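Speaker notes, Felivau local history evening
Talk by Tülin Sönmez: "The Kilulholm ferry and the people who used it"
October 24, 2025

Slide 1. Title. Thank Lakmal for the room and the projector. Mention the tea break comes after slide 6, and questions at the end.

Slide 2. Where the crossing was. Point out the slipway on the north bank and the old coal yard behind it. The road bridge at Ullell is four miles upstream, so before the bus came a walk round by the bridge took most of a morning. Ask who in the room remembers the bell post. It stood until the bank was raised.

Slide 3. The first boats. Rowing boats only, run by the Liew family from their own landing. They charged a penny a head and twopence for a bicycle. Animals by arrangement. The earliest account book we have is missing its first pages, so I don't give a start date. If pressed, say "before the school opened" and leave it there.

Slide 4. The chain ferry. Built at a yard down the coast and towed up on a spring tide. It cost 450 pounds, which the parish borrowed and was still paying off when the war started. Read out the line from the minutes about the paint. 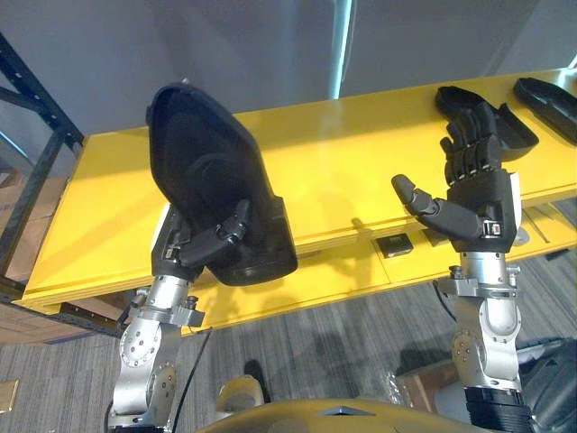 Slide 5. Passenger numbers. Go slowly, people like to write these down. In its first full year the chain ferry carried 2785 foot passengers. The best year was 3790, when the cannery on the south bank was taking on women from our side. After the cannery shut it fell away quickly. The last account book has 177 for the whole winter half, and some of those are the ferryman's own relations going over for Sunday dinner.

Slide 6. The ferrymen. Three names are on the handout. Kacper Adamczyk has traced two of the families and is happy to be asked about them afterwards. The third man left in April of the final year and we have lost him after that. Break for tea. Fifteen minutes.

Slide 7. The accident. Keep this short, there are grandchildren in the audience. The chain parted in a flood and the boat grounded on the shingle below the coal yard. All came ashore. The newspaper report has the wrong day and the wrong bank. Use the coroner's letter about the state of the chain instead.

Slide 8. Closing and after. Boat sold for scrap. The winding wheel is in Li-hua Tse's garden wall, and she says people may look at it from the lane.

Slide 9. Sources and thanks. Zulkifli Majimbun for copying the account books. Ask for photographs, especially any of the south landing. Originals can be scanned and handed back the same night.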